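Notes for "Hand Over Hand: Showing a Robot What You Mean"
Standwood, main room, 26/06/2026
Talk is 30 minutes. Milagros is keeping time and she will wave. Look at Milagros.

OPENING

Don't thank everyone. Thank Elba Gallardo, who got me the slot, and get moving.

Start with the light switch story. I spent most of an August trying to teach my nephew to drive a stick shift. I used words. "Let the clutch out until you feel it bite." He asked what bite felt like. I said you'd know. He did not know. In the end I put my hand on top of his on the shifter and we got out of the parking lot.

(Yes, it's called the light switch story. It used to be about a light switch.)

So the question for the talk: how do you put your hand on top of a robot's?

TWO WAYS TO DO IT

First way, by hand. You grab the arm and move it. The motors go slack enough to let you, the joints record where they've been, and later the arm plays it back. Feels wonderful for five minutes. Then your shoulder starts to hurt, and you notice you've been using both hands and a hip to do what the robot will have to do with one gripper.

Second way, remote control. You stand off to the side with a controller, or a smaller copy of the arm, and drive. Now you only get what the robot gets. If the gripper can't reach it, neither can you. People find this humbling. Let it sink in, then mention that surgeons tend to be good at it and so are teenagers.

Ask for hands: who has tried either one? If it's a Hadance crowd, all of them, so skip ahead. If not, tell the one about the first Clitwood demo, where I drove the arm left for a full minute because I was facing it. Its left was my right. I had written the manual.

THE TASK

This is where the slide goes up. Give them a few seconds with it before talking.

The job is a control box with a bit of everything on top: joystick, toggle, rotary switch, push buttons. We run it in simulation first, on the grounds that simulated joysticks are free.

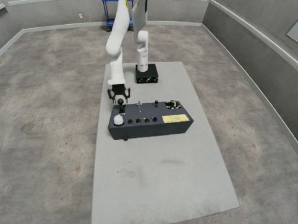
Slide 9. Simulated arm, gripper at the joystick end of the control box.

Point at the gripper. Fingers on either side of the ball on the joystick. Ask the room: what would you do next? Somebody will say "grab it." Fine. How hard? From how high up? Do you close and then push, or do you leave the fingers open a little and nudge with one of them?

Every person who drives this picks a different answer and is sure it's the obvious one. Milagros squeezes. Elba nudges. I did both in the same session and then argued with myself in the log.

Then point along to the toggle lever. Much thinner target. A pinch that feels safe on a round knob can miss a slim lever completely, and in simulation the miss is silent, so you get to admire your work until you look at the score.

Buttons: you'd think easy. Most people close the fingers and poke. First-timers often come down at an angle and skate off the side. Nice moment to show the poking motion with two fingers held together. Do NOT use the middle one. (Cáceres talk. We don't discuss it.)

WHAT THE NUMBERS SAY

Keep this short, they can read the handout.

We collected 300 demonstrations. We kept 103. Pause here. People laugh or wince depending on whether they've done this themselves.

What went in the trash: demos where the driver stopped to think and the arm hung in the air, so the robot would have learned to hang in the air. Demos where someone fixed a mistake so smoothly it looked like part of the job. A few where the driver was plainly showing off. Most of those were mine.

The hesitation thing is worth a full minute. A robot copying you has no idea which parts you meant. If you always drift left before reaching for the knob, it drifts left. Mine drifts left. I watched it do that and felt I was looking at a home movie.

Careful here: don't say the corrections were all useless. Some we kept on purpose, labeled as corrections, so the arm would see what getting out of trouble looks like. Somebody always asks, so say it first.

ADVICE SLIDE

Read it out, don't add to it:

Practice until you're bored, then start recording.
Move at the speed you want back.
Pick one way to hold the joystick and write it down where the next driver will see it.
Rest your hands.

QUESTIONS

If asked whether this will take jobs: it took mine for 30 hours, and I was the one driving.
If asked about the real arm: say we're getting there. Do not give a date. Elba is in the room.
If there are no questions, ask Milagros to ask the one about gloves.

Clicker goes back to the front desk.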